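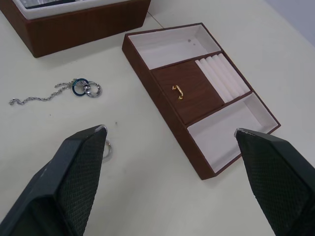 Small things to sort: a chain, some rings and a tray with a place for each.

When Robots Come to Work: A Visit to the Jewelry Repair Shop

Have you ever tried to untangle a necklace? It takes patience, and good light, and usually a grown-up sighing a little beside you. Now imagine that your whole job was looking after necklaces and rings that belong to other people, all day long, and that every one of them had to go back into the right box at the end.

That is the kind of work they do at Putgate, a repair shop where people send jewelry that is broken, bent or just very dirty. A ring might need a new stone. A chain might need a new link. After the fixing comes the part that most of us never think of, and that is the sorting and packing. Each piece has to be picked up, checked against its order slip and tucked away safely for the trip home.

Settimio Lombardi has worked at Putgate for 30 years, and for most of that time he did his own packing. He didn't mind it, he told us, but his fingers did! By the end of the afternoon they were stiff and sore, and he would have to stop and rub them before he could hold his tweezers again.

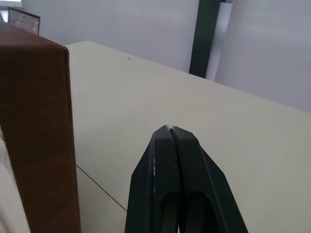
So in April the shop began teaching robots to help with the packing. You may be picturing a robot with a face and two feet that says good morning to everybody. (We were hoping for that too.) A working robot is usually much plainer. Often it is an arm with joints that bend, a bit like your shoulder, elbow and wrist, and at the end there is a gripper, which does the job of a hand. Many grippers have only two fingers. Try picking up a coin with just your thumb and one finger, and then try it again wearing thick winter mittens, and you will have a pretty good idea of how tricky it is for a robot to pick up a ring.

Robots also need a lot of practice. You can look at a jewelry box you have never seen before and know right away how to open it. A robot has to learn about lids, and drawers, and little handles, and it may need to try the same thing again and again. The people at Putgate give the robots short lessons, and they named the two sets of lessons Pagano and Gillo. Pagano is about picking things up. Gillo is about putting them down gently, and everyone agrees that Gillo is harder.

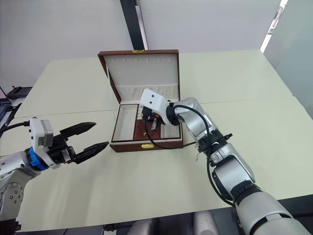
What happens to the people when robots start to help? It's a good question, and grown-ups ask it too. At Putgate there are 7 people in the workshop, and all of them still have jobs there, but their days have changed. Settimio now spends roughly 3 hours a day being a sort of teacher. He chooses what the robots should practice on, and a jewelry box with a padded lid and several compartments makes a fine lesson, because an arm has to reach down inside without bumping the sides. Then he goes back to his bench and mends things, and that is still a job for human hands and human eyes.

Not everyone liked the change at first. One worker missed packing, because she used to chat with her neighbor while she did it, so the two of them now have their benches side by side. Others worried that they would have to learn too many new things at once. Learning at work can feel just like learning at school, and some days are easier than others.

In some workplaces, machines do take over a job completely, and then people may need to be trained for different work or look for it somewhere else. That can be hard on a family. It helps when the people who do the job are asked early on which parts they would be glad to hand over and which parts they would like to keep.

Something to try at home: ask a grown-up you know which part of their work they would give to a robot, and which part they would never, ever give away. Settimio would keep the polishing.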